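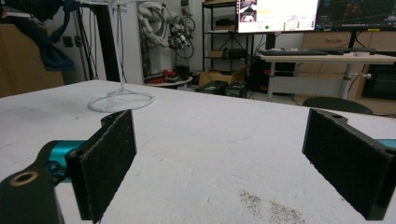

# Why Doesn't the Hook Stand Fall Over?

*From the Fesarthorpe Library "How Things Stay Up" pages, for readers of eight and over. Written by Roos Segers. Grown-ups may read it too if they sit quietly.*

Most houses have a place where things are meant to hang. Most houses also have a floor, where the things are. The floor is bigger and needs no practice, so it usually wins.

This page is about the place where things are meant to hang, and in particular about one sort of it: the stand with hooks that goes round and round. You may have met one in a shop, covered in keyrings, with your name missing from all of them.

## The parts

A hook stand like this has three bits worth knowing.

The **base** is the part that touches the table. The **pole** is the tall part in the middle. The **arms** stick out from the pole like the spokes of a bicycle wheel, and each group of arms at the same height is called a **tier**. Wedding cakes have tiers as well, but you are not allowed to hang your bag on those.
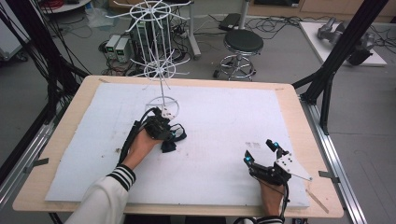
*A spinning stand with two tiers of hooks. The arms turn up at the tips.*

Look at the ends of the arms and you'll see that they bend upwards. That little bend does nearly all the work. If an arm were perfectly straight, a loop could slide along it and drop off whenever someone gave the stand a push. With the tip turned up, the loop would have to climb a hill to escape, and loops are lazy.

## The balance point

Everything has a balance point. Scientists call it the *centre of mass*, and it is the spot where you can pretend all of a thing's weight is gathered together. For a ruler, it's in the middle. For a broom, it's down towards the brushy end. For my brother-in-law it is somewhere near the biscuit tin.

A thing will stay standing as long as its balance point is above its base. If the balance point leans out past the edge of the base, over the thing goes.

Try it yourself. Stand with your feet together and lean slowly to one side. At some moment you'll have to put a foot out. You've just moved your balance point past your base, and then made your base bigger to catch it. Very clever. You have been doing it since you learned to walk and have probably never been thanked.

A stand can't put a foot out. It has to begin with its feet already wide apart, and that's what the ring is for. A ring takes up a lot of room on the table without using much wire, and it is just as wide in one direction as in any other. This matters when people hang things on whichever side they like.

## Fair sides

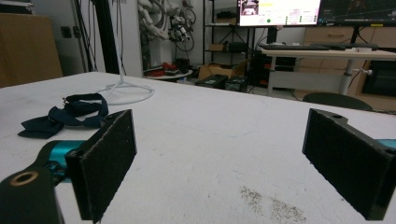

Suppose you have a stand and a few things to put on it, and one of them is much heavier than the others. Where it goes makes a difference. A thing hung at the end of an arm pulls on that side, and the further out it is, the harder it tries to tip the stand over. Something soft and thin is an easy guest. The dark blue strap lying on the table beside the stand has only a small metal buckle for a hard part, so a strap like that could go on almost any hook without causing a fuss. A school bag with a full water bottle in it is another matter. My own bag weighs 900 grams before I put a single thing inside, and I keep it well away from anything made of wire.

The rule is to share the weight out. Put one thing on the left and the next on the right, then one at the front and one at the back. If something is heavy, give it a heavy partner on the opposite side. And if you have two tiers to choose from, put the heavier things on the lower one. That keeps the balance point low, and a low balance point has to be tipped a long way before it gets past the edge of the base.

When you take things off again, remember that the rule works backwards too. Clear one whole side first and you may get a surprise, followed by a noise.

## How do you hang up a strap?

A jacket has a loop inside the collar, which you know perfectly well, whatever you told your teacher. A strap doesn't always have a loop. It's long and floppy and would like to be on the floor.

You can make it behave in a few ways:

- Find the middle of the strap and hang it there, so that both ends dangle down by the same amount.
- If there's a buckle with a gap big enough for the arm, hang it by the buckle.
- Fold the strap into big loops, pinch them together at the top, and slip all the loops over one arm.

The first way is the quickest, but if one end is heavier than the other it can pull the strap round until the whole lot slithers off. The third way is the neatest. It is also the one you'll do properly once and then never again. 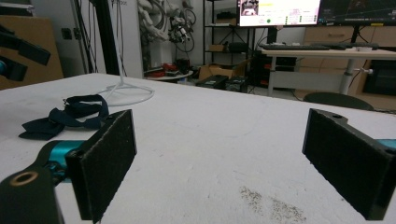 *A crumpled strap, with the ring base of the stand further back.*

Folded cloth is harder to pick up than you might think. A toy brick has sides, and you know where they are. Cloth changes its shape as soon as you touch it. Pinch the top layer and you may lift only the top layer, while the rest stays behind and thinks about it. If you want the whole strap, you need to get hold of all the layers together.

## A word about crumbs

Naveen Mathur, who looks after the workbenches at our Saturday-free, homework-free making club (its two best features), wipes the table before anything is stood on it. We used to think this was fussiness.

Then we put a stand down with one edge of its base on some grit. Instead of resting flat on the table, the ring was resting on the lump, and it rocked. A base can only do its job if it sits properly. One grain of sand won't topple a stand, but a wobble plus a heavy bag plus a child called away to lunch might.

So look at the table first. If there's a sprinkle of grit on it, brush it up, or at least put the stand somewhere else. Don't blow it. It will go in your eye, and then we shall have to hear about it.

## Make your own wobbler

You'll need a pencil, a lump of modelling clay, a jam jar lid and some paper clips.

1. Press the clay into the middle of the lid.
2. Push the blunt end of the pencil into the clay so that it stands up straight.
3. Unbend one paper clip and wind it round the pencil near the top, leaving an arm sticking out at each side. Turn the tips up.
4. Hang paper clips on one arm, one after another, until the wobbler leans or falls.
5. Stand it up again. Now hang the clips on both arms in turn, and see whether you can get more on.

Write down both results. If the pencil comes out of the clay before the lid tips, push it in harder and have another go. If you run out of paper clips, ask for more politely. An office is a good place to ask, as most of them have 200 in a drawer and can't say where they came from.

Then try it with a smaller lid. Before you start, guess which one will hold more, and write the guess in pen so that you can't change it afterwards.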